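Lerkix hand-helds: right jaw slow to release on cloth
Cloth and Soft Goods board - Faults and Repairs
February 2026

ggalang
Posts: 132

Wondering if anyone else running a pair of Lerkix hand-held grippers has seen this. The right unit closes fine but hesitates on release. You let the trigger go and the jaw holds for a moment, then opens all at once. On a shirt hem that means one corner drops and the other gets dragged, and the fold is ruined. Yesterday it also caught the side of my finger while I was clearing a sleeve out of the way. No blood, but it pinched hard enough that I stopped for the day.

The left unit has none of this. Firmware is the same on both. I've cleaned the pads and checked that nothing is wrapped around the pivots. The log shows the release command going out on time, so whatever it is comes after that.

The job is shirts and towels on a bed, nothing heavy. 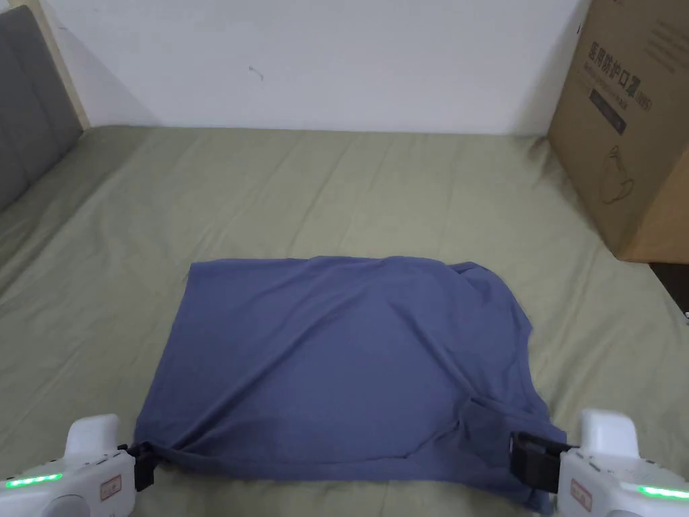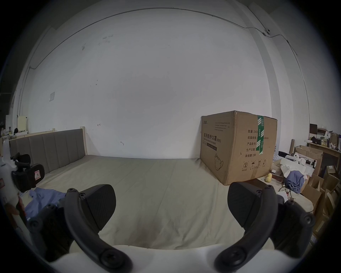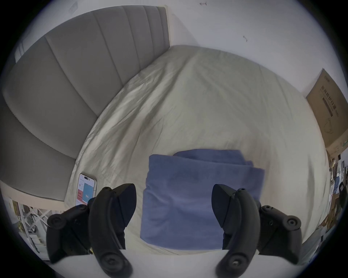
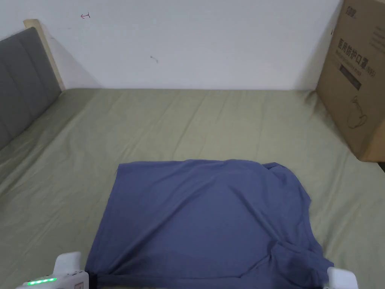
I've got 400 folds to get through on this batch and I'd like to avoid sending the unit back in the middle of it. Does anyone know if the jaw screws have a torque spec? I can't find one in the manual.

Gerardo Galang

nadport_tess

Check the big pivot screws first. We had the same thing at Nadport on a right-hand unit. One pivot had been overtightened at assembly and the finger was binding near the end of its travel. Back it off a quarter turn and try it with nothing in the jaws. If the release is clean, put threadlocker on and leave it alone.

oldservo

I wouldn't touch the pivots yet. A binding pivot is slow in both directions, and he says it closes fine. Delay and then a sudden release sounds more like the return spring or a sticky trigger sensor. If you loosen the screws now you've changed two things and you won't know which one mattered.

nadport_tess

Ours closed fine too. The motor has plenty of force going in and hides the drag. Opening is where it shows up.

oldservo

Fair enough on yours. I'd still swap the trigger cable from left to right before picking up a screwdriver. It takes 5 minutes and it's free.

kudb_ray

Before any of that, what about the finger? A jaw that opens late is a jaw you can't get out of. At Kudbridge we pull a unit out of use after any pinch and it doesn't go back until somebody has found the cause. Please don't finish the batch on it.

ggalang

It's a small motor, Ray. It left a red mark. I've done worse with a stapler.

kudb_ray

Same motor, different day, somebody else's hand. Power it down before you reach in, at least. And write it up.

ggalang

OK, that's reasonable. It's off until I find the cause.

Swapped the trigger cables. The fault stayed with the right unit, so it isn't the cable. Haven't swapped the trigger itself, that's a bigger job.

oldservo

Then I'm down to the spring or the pivot. Tess may get her quarter turn after all.

policarpio_shop

We sell the spring kit at Policarpio if it comes to that. There are 14 left of the old type. Check which one you have before ordering, the newer housings take a shorter spring and the old one will jam.

ggalang

Backed the lower pivot off a quarter turn. Better, but not gone. Empty, it releases clean almost every time. With a towel in the jaws it still hangs now and then. I marked the screw with paint so I can put it back where it was.

nadport_tess

Do the other finger as well. They wear as a pair.

oldservo

Or order the spring. If it still hangs under load with the pivot loose, I don't think the pivot is the whole story.

ggalang

Ordered the spring. Leaving the second finger as it is until the kit gets here. Can somebody tell me how to measure the old one without taking the whole housing apart?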